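Hervieu Street Laneway Festival
Second progress report to the Prukden Community Arts Fund
Prepared by Edith Chambi, program coordinator

Where we are up to

The program is 12 events over three weekends in November, down from the 14 in our application. The moonlit harp recital went when the harpist took a cruise ship contract, and the silent disco went when residents of Urnitz Lane asked how silent, exactly, and we could not give them a figure in decibels. Everything else is confirmed, apart from the items below described as nearly confirmed.

Ticketing opened on a Monday at 9 am and fell over at 9.04. Jirnix, who run the booking page, had it back by lunch and have been very decent about it. We have since sold 457 tickets to the paid events, most of them to the terrace supper and the brass night. The poetry breakfast has sold 11. Loïc Collet, who is programming the poetry breakfast, describes this as a strong start for poetry.

Free events

Registrations for the free program stand at 1,669, which is more than the whole of last year and considerably more than the laneway holds. Not all of these people will come on the same day, and we have spread the start times so that they are discouraged from trying. The council's traffic officer has seen the revised plan and returned it with fewer red marks than the first one.

The lantern workshops are full. Shanti Bisht has added a second session in the library annexe for under-tens and their grown-ups. She has asked that grown-ups be reminded they are also expected to make a lantern. We have put this in the confirmation email in bold.

Food and the supper program

The terrace supper is the one part of the festival that makes money, so it gets its own heading. Wenceslao Orozco has settled the menu at five small plates, following a longer draft that would have kept people seated until Christmas. The kitchen we are hiring is fully registered and the food safety plan has been lodged.

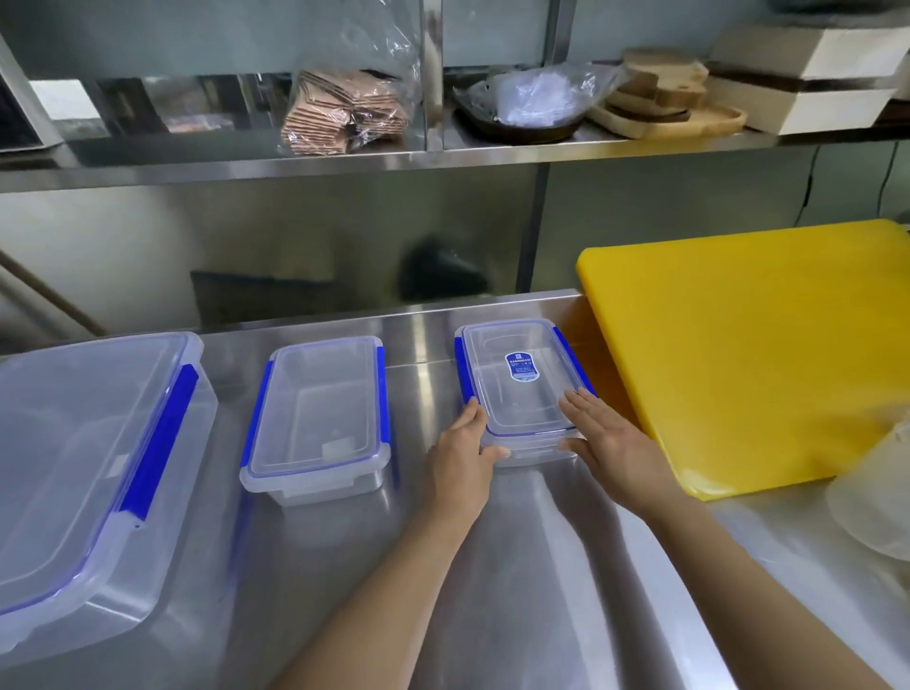 Food storage containers on the kitchen counter.

Stallholders for the Saturday market are nearly confirmed. We have a dumpling stall, two coffee carts that have agreed to stand at opposite ends of the lane, and a cheesemaker who will come if it is under 30 degrees. The honey people have sent their insurance certificate three times, each time last year's. Gaëtan Tessier is following this up by phone, as email seems only to encourage them.

Site and equipment

Staging comes from the same hire firm as last year, at a slightly higher price and with a promise of all the legs. The festoon lights have been tested and tagged. Access at the north end has improved with the loan of a proper ramp from the town hall, replacing the sheet of ply that we described in our last report as a temporary measure, and had described the same way in the report before that.

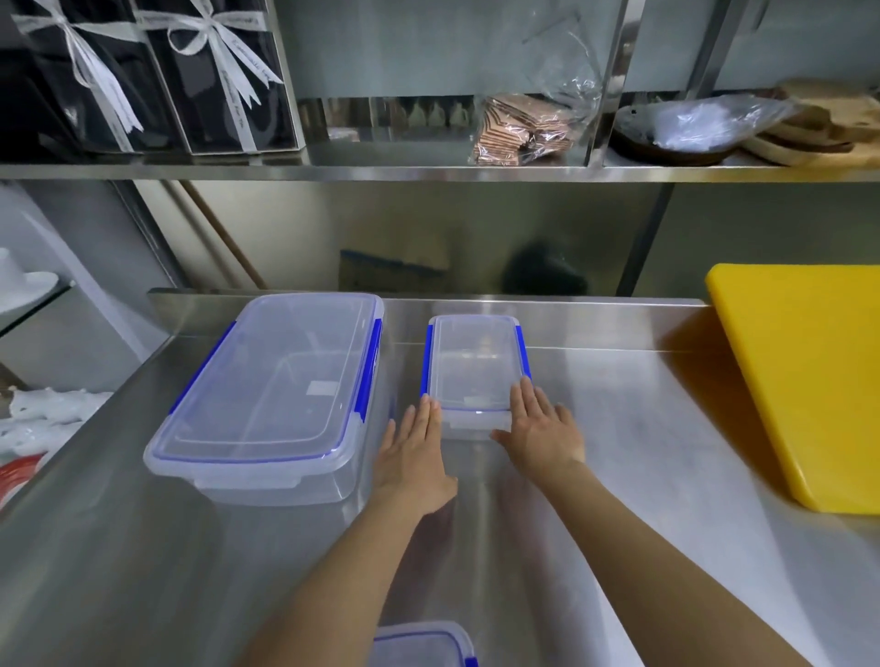

Portable toilets remain a sore point. The quote in our original budget turns out to have been for delivery only, with collection charged separately. We considered the alternative and decided to pay for collection. The difference has come out of the contingency line, which still has enough in it for one ordinary surprise.

Publicity

The printed program is at the designer's. It was held up for a week over the festival map, on which the river ran the wrong way, and again over the spelling of Gaëtan's name, which is now correct on every page but the back cover. That will be fixed before printing. Posters go up in shop windows at the start of the month, and the local paper has asked for a piece on the brass night - they would like a photo of someone holding a tuba, and we have plenty of candidates. 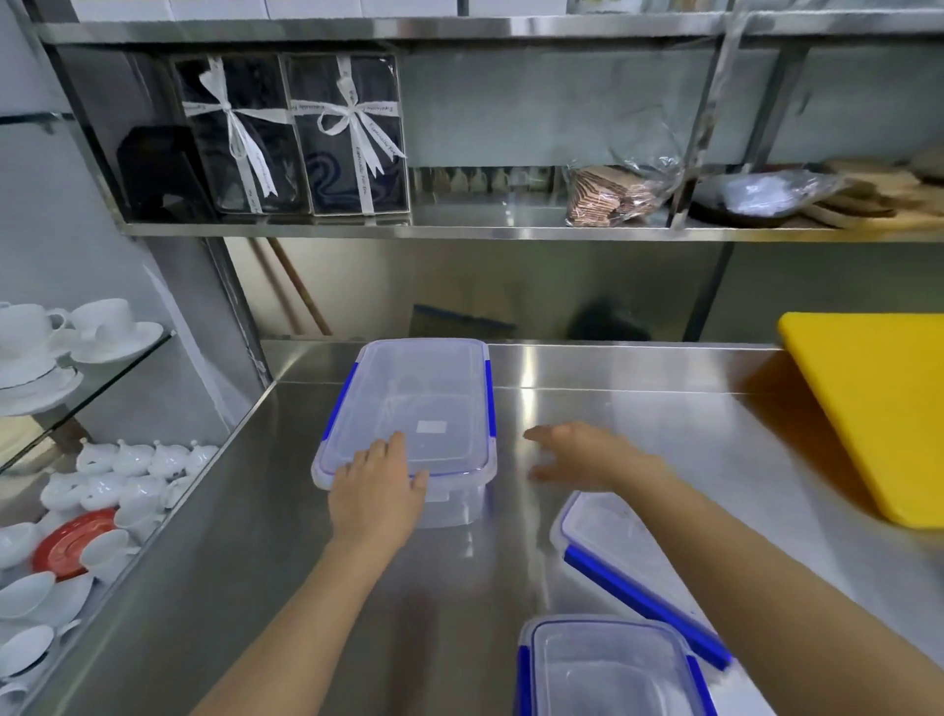

Wet weather is the remaining worry. The hall on Urnitz Lane is booked as a fallback for both Sundays, though it has a badminton club in it until 2 pm and the club has made its position clear. If it rains before then, the string quartet will play in the foyer. The quartet has been told and took it well - the cellist has asked about the width of the doors.

What we need from the Fund

The second instalment falls due on receipt of this report, and we would be grateful for it before the staging deposit is payable. We also ask for approval to move the unspent harp fee to Auslan interpreting at the opening night and the two family concerts. An interpreter has been pencilled in and the dates suit her.

The revised budget and the current risk register are attached. The entry on magpies is new.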